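Opinion > Household > Against the paper towel

I used to go through paper towels like they were free. Two rolls a week, more if people came over. Spill, grab, wipe, toss. Never thought about it. Then in November I had to clear out the hall closet and found what was left of a bulk pack I'd bought on sale, squashed behind the vacuum, and behind that another one. Same brand. Both open.

So I stopped buying them. Cold turkey, no plan. I want to argue you should too, and I want to do it without the planet stuff, because you've heard the planet stuff and it didn't work on me either.

My case is this. Paper towels make you a worse cleaner. They're so easy that you only ever do the small thing. You blot the coffee ring and leave the rest of the counter. A cloth you have to go get, and wet, and wring out, so once it's in your hand you may as well do the whole table. And the stove. Then the sill over the sink that you haven't looked at since spring. 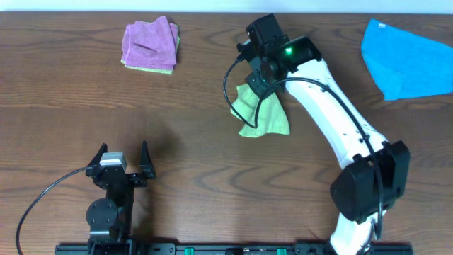
Pink-purple and green folded, blue for whatever comes next.

Color matters more than I expected. I was a snob about this. Thought color coding was for hotels and people with label makers. But if every rag in the house is the same gray you end up wiping the kitchen with the thing that did the toilet, and you won't know, and then one day you'll know. Pick a color for the bathroom. Never break the rule. The other colors can do what they want.

Cost, quickly. My starter bundle came from Hostlow, nine cloths, and it was cheaper than the paper I'd have bought that month. Ellery sells a nicer one, thicker, with a stitched edge, and I don't think it's worth it. The thick ones take forever to dry. Hang one over the faucet at night and it's still clammy at breakfast. Thin and plain wins. Bilinetti does a gift box with a ribbon. A ribbon! For rags.

Now the part where I lose people, laundry. Yes there is more laundry. Not a lot, they're small, but it's there and it's a bit gross and you can't put it in with the sweaters. Wash microfiber by itself or it picks up every piece of lint in the drum. No fabric softener ever, it coats the fibers and then they just push water around. Low heat or hang them. I keep a bucket under the sink and when the bucket's full it's time. That's the whole system.

And folding. I know people who don't fold rags, who stuff them in a drawer and shut it with a hip. I was one. But a folded cloth has sides. Fold it in quarters and you get eight clean faces out of one cloth, flip, flip, flip, and a wadded one you use up in ten seconds and it's all wet everywhere. My grandmother folded hers and I thought it was fussiness. It was just faster.

There's also the question of what a cleaning product is even for. I cleaned out the cabinet along with the closet and had glass spray, granite spray, wood spray, a Deveo foam for something called "multi finish surfaces" which I still can't identify. Most days a damp cloth does it. For a wood table a barely damp cloth and then a dry one right after, don't leave it standing wet. Thats it. Grease is diffrent, grease needs soap.

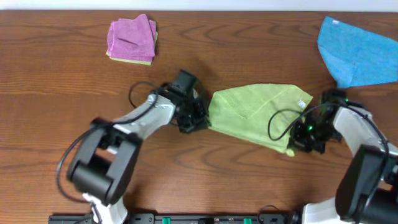
Fine until you have a dog, wrote one reader when a shorter version of this ran in the newsletter, because there are things I will not pick up with a cloth I intend to own afterward, and bacon still has to drain on something.

Fair. Bacon, I give you bacon. I drain mine on a rack over a sheet pan, but that's one more thing to scrub and I get why you wouldn't. And dog stuff, sure. Keep a roll. Keep it somewhere annoying though. Top shelf, garage, trunk of the car. My whole complaint is with the roll that stands by the sink with its loose end hanging out, asking to be pulled.

I've had the same roll since winter. It's on top of the fridge behind the big pot and I need the step stool to get it. Mostly I don't bother.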